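스컬소프 실험동 개방일에 다녀왔습니다

수요일 오후 2시, 브롤트빌 역에서 셔틀을 타고 스컬소프 실험동으로 갔습니다. 작년에는 신청을 놓쳐서 못 갔는데 올해는 공지가 뜨자마자 눌렀어요! 200명 선착순이었고 금방 마감됐다고 합니다. 로비에서 이름표를 받고 조를 나눴는데 저는 6조, 마지막 조였습니다.

먼저 들른 곳은 1층 강당. 건물 소개 영상을 보고 실험실 안전 수칙을 들었습니다. 머리 긴 사람은 묶고, 가방은 사물함에 넣고, 음료는 두고 가기. 보안경도 하나씩 나눠 주셨는데 안경 위에 쓸 수 있는 형태라 정말 고마웠습니다. 그리고 드디어 2층 기초 실험실로! 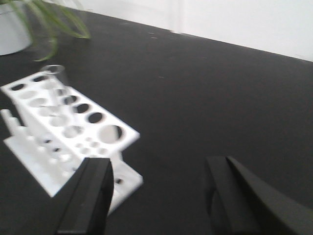 제가 상상한 실험실은 약품 냄새가 나고 선반마다 갈색 병이 가득한 곳이었거든요. 그런데 이 방은 하얀 벽에 검은 실험대, 거기에 화분이 놓여 있어서 첫인상이 꽤 산뜻했습니다. 길쭉한 잎이 사방으로 늘어진, 접란처럼 보이는 식물이었어요. 저희 집 베란다에 있는 것과 닮아서 괜히 반가웠습니다 :)

안내해 주신 분 말씀으로는 실험대 상판이 검은 데에도 이유가 있다고 합니다. 투명한 유리 기구는 흰 바탕에서 윤곽이 잘 안 보이는데, 어두운 바탕에 두면 테두리가 살아난다고요. 듣고 나서 다시 보니 과연 그렇더라고요. 학교 다닐 때 과학실 책상이 왜 그렇게 칙칙했는지 이제야 알았습니다.
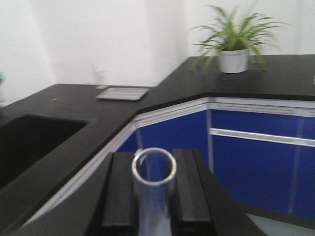 개수대도 상판과 같은 검은색이었습니다. 깊고 네모난 모양이라 긴 기구를 씻기에도 넉넉해 보였어요. 세척 순서도 배웠는데, 수돗물로 여러 번 헹군 다음 마지막에 증류수로 한 번 더 헹구는 것이 기본이랍니다. 솔을 너무 세게 밀어 넣다가 시험관 바닥을 깨는 일이 신입생들에게 제일 흔한 사고라고 하셔서 다들 웃었습니다. 저희 조에 중학생이 여럿 있었는데 메모를 어찌나 열심히 하던지!

이어서 시험관과 시험관대 이야기. 사실 저는 이 시간이 제일 재미있었습니다. 시험관대는 그냥 구멍 뚫린 받침인 줄만 알았는데, 흰색 플라스틱 시험관대를 보니 구멍 크기가 제각각이에요. 가는 관부터 굵은 관까지 맞는 자리가 따로 있는 셈이죠. 꽂을 때는 위쪽 구멍만 보고 툭 놓지 말고 아래까지 똑바로 내려간 것을 확인한 뒤 손을 떼라고 하셨습니다. 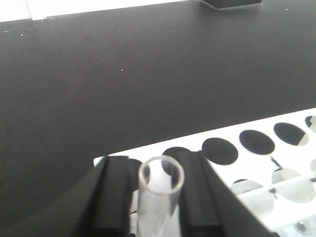

유리 시험관과 구멍 뚫린 흰색 시험관대

질문 시간도 넉넉했습니다. 유리와 플라스틱 중에 뭘 더 많이 쓰느냐는 질문에는 실험마다 다르다고, 가열할 일이 있으면 내열 유리를 고른다고 답해 주셨어요. 지난 학기에 이 건물에서 새로 들인 시험관이 600개라는 이야기도 나왔는데, 그걸 다 씻는 사람은 누구냐는 중학생의 질문에 안내하시던 분이 조용히 손을 드셨습니다.

3층 에체바리아 자료실에서는 옛날 실험 노트를 전시하고 있었습니다. 잉크가 번진 페이지, 여백에 적힌 점심 메뉴까지 그대로예요. 시간이 모자라 절반밖에 못 봤습니다. 가실 분은 자료실에 시간을 넉넉히 잡으세요.
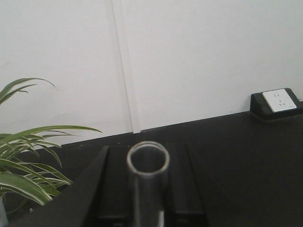

우보라 과학산책 동호회 | 탐방 후기 게시판

돌아오는 셔틀에서는 회원들끼리 실험대 이야기만 했습니다. 벽 쪽 실험대 위에 콘센트가 비스듬히 올라와 있는 게 편해 보인다, 우리 모임방 탁자에도 저런 걸 달자, 화분도 하나 두자… 화분은 제가 집에서 포기를 나눠 가져오기로 했습니다.

다음 개방일은 12월이라고 합니다. 참가비는 없고 편한 신발은 필수입니다(계단이 많아요). 같이 가실 분은 댓글 남겨 주세요. 신청 페이지가 열리면 이 게시판에 바로 올리겠습니다!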